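4. Fold Marks and Storage Practice in Shared Household Linens

4.1 Background to the storage question

The lending scheme at Jikden supplies table coverings, work cloths and floor cloths to households and small groups that need them for a short time. Most of its stock is plain woven cloth in dark colors. Borrowers return an item to the desk, it is washed under a contract with the Nastow laundry, and it goes back on the shelf. The loan ledger held 2000 entries when we were given access to it, and a large share of the comments written beside those entries concerned creasing. Stains were mentioned less often than we had expected from the earlier literature on shared clothing.

This matters for the life of the stock. A cloth with a worn edge can be mended, and the scheme has a budget line for mending. A cloth that a borrower thinks looks tired is passed over at the desk and may sit on the shelf for months, still sound. Medve treated this kind of passing over as a form of early disposal, and we follow that usage. An item is counted here as idle when it was available for loan throughout the study period and was not taken out.

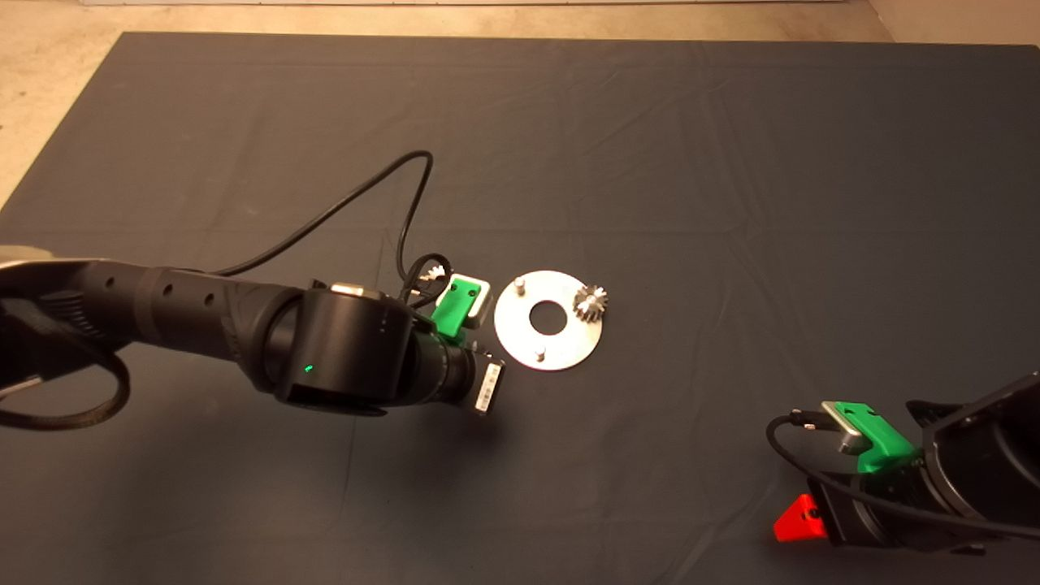
Two storage methods were in use. In the first, cloths were folded in quarters and stacked on open shelves, with the oldest stock generally at the bottom. In the second, they were rolled on cardboard tubes and laid side by side in wide drawers. Rolling had been brought in for the longer pieces and was later extended to others as tubes became available, so the two groups were never formally assigned. We return to this weakness in Section 6. Desk staff were free to move an item from one method to the other, and the ledger does not always record that they did so.

For the present section we drew 200 cloths from the active stock. Items with open repairs were left out, as were printed cloths, on which fold marks are hard to judge. Each remaining cloth was opened on a flat surface and left for the same period before grading. No cloth was ironed for the purpose. Some had been pressed at the laundry before they were shelved, and where the laundry slip survived this was noted on the record sheet.

4.2 Grading of fold marks

Creasing was graded on the Charvát sheet, a five-step guide developed for table linen and used in the scheme before our study began. The sheet asks the grader to look at a cloth from standing height, first as a whole and then along its edges. We kept the wording of the sheet but added a field for the direction of the main mark. Staff had pointed out that borrowers object far more to a straight mark across the middle of a cloth than to loose rumpling of the same depth, and the original sheet gives both the same grade.

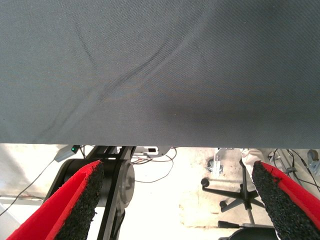 Direction proved harder to record than depth. Marks left by quarter folding run parallel to the edges and can usually be traced from one hem to the other. Marks from handling wander. On a dark gray cloth with a fine diagonal twill texture, a long curved fold may run from the upper left toward the center while a fainter wrinkle sweeps off toward the upper right, and neither line follows the hem. Graders were told to enter such marks as "free" and to keep the entry "straight" for lines that kept close to one direction over at least half the cloth. Shading caused further trouble. A broad shadowed band was sometimes read as a deep fold by one grader and as a gentle sag by another, and in those cases the cloth was turned and looked at again.

Edit Medve, who prepared the training notes, graded a subset of the cloths separately from the two desk staff. Agreement on depth was 85 percent. Agreement on direction was lower in the first round and improved once the "free" entry had been explained with sample cloths. The first-round sheets were kept but are not used in the results below. Where the graders still differed after a second look, the record was settled by discussion - a practice the scheme already followed for mending decisions.

4.3 Results for the two storage methods

Straight marks were found mainly on quarter-folded items and were deepest near the bottom of the stacks. Rolled items showed few straight marks, although several had a shallow ripple along the end that had been fixed to the tube. Free marks appeared in both groups at a similar level. We take this as a sign that they arise when a cloth is spread and used, or on its way to and from the laundry, and that the choice of shelf or drawer has little bearing on them.
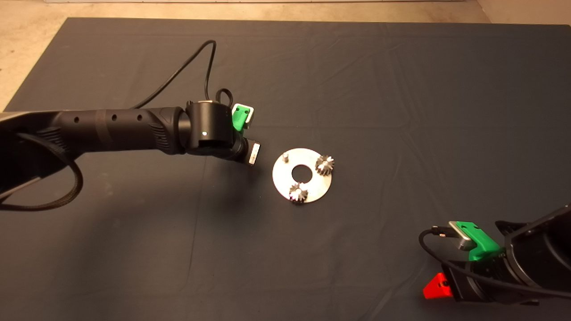
Figure 1. Dark gray cloth spread over a tabletop, with faint creases and soft diagonal wrinkles.

Free marks were seldom given a high depth grade. Borrowers, too, seemed to accept them. In the short interviews held at the desk, 70 borrowers were shown one cloth with straight marks and one with free marks and were asked which they would take home. Most chose the second. The reasons they gave varied a good deal. Several said that a cloth with square fold lines looked as if it had come straight from a packet and would need ironing before guests arrived, while soft rumpling would settle once the table was laid. Others spoke only of color or feel, and a few did not wish to choose.

Idle items were more common among the quarter-folded stock, but part of this difference reflects access. Cloths at the bottom of a stack are awkward to reach, and the desk is busiest in June, when staff tend to take whatever lies on top. We were able to separate the two effects only for the shelves nearest the desk, where the stacks are low. On those shelves the difference between straight-marked and free-marked cloths remained, though it was smaller.

4.4 Cost and handling

Rolling takes more room. The drawers were supplied by Drullis as part of a general refit, and their cost cannot be assigned to cloth storage alone. Staff also reported that rolled pieces are slower to check on return, as both ends must be seen before the item is signed in. Against this, fewer requests for pressing were sent to the laundry from the rolled group. The laundry bills pressing by weight - mixed loads are charged at a single rate - and we could not recover a price for each cloth from the invoices. The estimates in Section 5 therefore use the number of pressing requests as the measure of laundry effort.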